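Coaching Youth Flag Football, Notes for Session 3
Barrientos Recreation Center, June

Welcome back, everybody, and thank you for the good questions last time! We spent most of that session on stance and snap, so tonight we move on to the handoff, where (if your kids are anything like mine) the ball spends a lot of time on the grass.

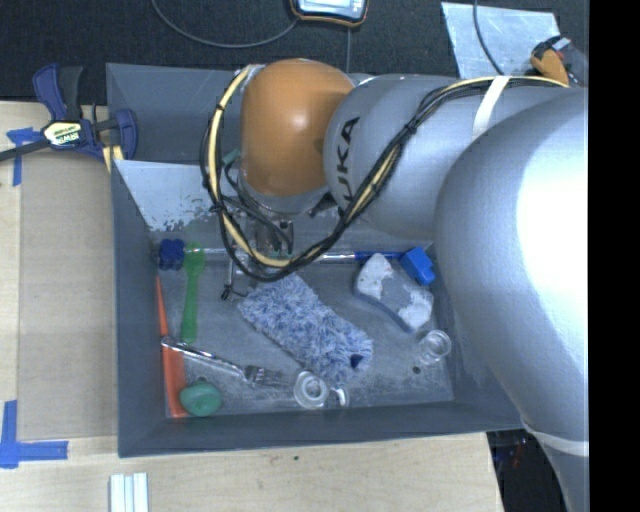

A clean handoff starts with the runner's elbows. The inside elbow comes up, the other arm makes a shelf across the belly, and the quarterback lays the ball in — no shoving. The quarterback should reach out and over, and let the runner's path do the rest. Walk it first, then jog it.

For the drill, set two lines facing each other and run it to both sides. The Moder drill sheet calls for 200 handoffs a week, and I'd be happy with half that. Please read page 3 of the packet before we meet again, and bring a whistle if you own one.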